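搜索本站 请输入关键词 搜索
分类:学生项目 > 机器人与控制 > 结题报告

双臂马桶清洁任务中的接触段切分:课程项目报告

小组:Nele Görtz、Dalal Smadi、Ignacio Bustamante
指导:Consuelo Barrios
6月21日提交

一、想做什么

从遥操作演示里学擦洗动作。听起来简单,去年那组直接把整段轨迹丢进模仿学习,学出来的策略在碗口上方晃来晃去,就是不下刷。我们怀疑问题在数据比例:一段演示里大半时间是伸手、对位、换姿势,真正刷到瓷面的部分很短。模型学到的平均动作就是“悬着”。

所以题目定成:先把演示按接触切段,再训练,看有没有用。就这一个问题,别的不碰(原计划还有拧抹布,11月就砍了)。

二、数据

共627段演示,4个卫生间,都在Odport的样板楼层。操作员三人轮流,每段从抓刷子开始,到刷子离开碗口结束。输入是头部相机加两臂关节角和电机电流。没有力传感器,申请过,没批下来。

368段人工标了接触起止,Dalal标的,Ignacio复查了一遍。标准吵了很久。刷毛碰到水面算不算?最后定不算,要刷头压在瓷面上、刷毛有形变才算。这条定得晚,前面标的全部返工,浪费一周多。

剩下的没标,留给自动切分。

三、方法

流程叫Flikelura,名字是Nele起的,没什么含意。分三步:

1)腕部电流做低通,减去同姿态空载电流,得残差。
2)残差过阈值记候选接触,太短的合并进相邻段。
3)图像分类器对候选段投票,去掉误报。

第三步是后加的。只看电流误报多得离谱,尤其手臂伸得远、肘部快打直的时候,自重项补偿不准,残差自己就上去了。阈值调高又漏掉轻刷。折中半天,不如让图像来管。

切完之后策略分两个头,一个管接近,一个管接触,由切分模型的输出切换。接触段损失权重加大。基线用同样的网络,不切段,一条轨迹学到底。训练在Teshome工作站上跑,显存不够,图像缩小了一半,可能影响第三步,没来的及做对比。

四、结果

先说切分。和人工标注比,接触开始点对得比较齐,结束点差。原因大概是抬刷时操作员习惯先松劲再抬,残差先掉下去,画面里刷头还贴着。两种信号各说各的。报告里一律以图像为准,这个选择有争议,Consuelo老师也提过。

自动切出的接触片段合计1,237个,一段演示里往往有好几个,操作员刷几下就停一停。

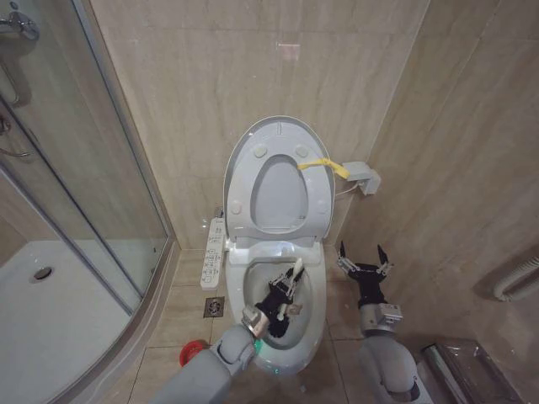 切分模型最难判的是低位接触,也就是刷头伸到碗底那一截。电流这边没大问题,麻烦在图像:夹爪抓的位置就在刷毛上面一点,从头部视角看过去,黑色的手指正好挡住一部分深色刷头,左臂又从前沿斜着横过碗口,留给分类器的像素不多。能用的线索反而是白色刷柄的倾角,还有刷头周围水面的小波纹或气泡。我们把裁剪窗口从刷头中心往刷柄方向移了一些,低位的漏检明显少了。不过水面线索有风险,按前面的标准碰水不算接触,分类器如果主要看波纹,就会把“只碰水”判成“压瓷面”。做了一次遮挡水面的测试,分数掉,说明确实在看。没解决。

右臂的数据也进了网络,擦洗时它基本空着,夹爪张开停在一边。去掉右臂关节角重训,结果差不多,训练快一些。后面的版本就没再放右臂。

策略方面,切段之后“悬着不下刷”的情况少了很多,基线仍然经常出现。但新问题来了:切换抖动。接近头和接触头在碗口附近来回跳,手臂一顿一顿的。加了滞回,两个阈值,好一些,代价是下刷慢半拍。

换到没见过的卫生间,切分还行,策略掉得厉害。座圈高度、碗的形状一变,接近头就对不准,根本走不到接触那一步。

五、不足

- 没有力的真值,“接触”其实是图像上看起来接触。
- 标注只有一个人主标,一致性没算,该算的。
- 没测干不干净。本项目只管刷没刷到。
- Etornam Osei建议用Fistitov的仿真先补接近段的多样性,环境装好了,马桶模型的碰撞体一直有洞,刷子会穿过去,放弃了。

六、后续

接近段要加不同型号的马桶。结束点的定义重新来过,可能改成软标签,不要硬切一刀。水面线索那里,想采一批只搅水不碰壁的负样本,单独训练一版分类器再比。

代码和标注表在组里共享盘,切分脚本看 readme 第二节,第一节是旧的别跟着跑。

标签:模仿学习|双臂操作|接触检测|课程项目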